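Kelex Household Linens: Notes on the Collection

Contents
The collection covers the handling of household cloths at a work surface. It holds 300 clips in 26 folders, one folder per session. The Ciker and Brasier folders use the same naming pattern.

Labels
Each clip carries one activity label: spread, fold, smooth or stack. Clips showing more than one activity take the label of the first.

Known gaps
Fitted sheets are not included. Folder 13 has no stack clips. Color names follow the Yusof list, in which cream and white are separate entries. Large white cloths are filed under "white, plain." 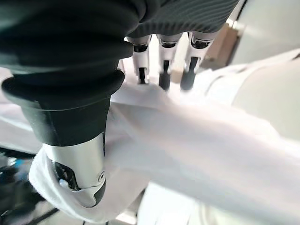
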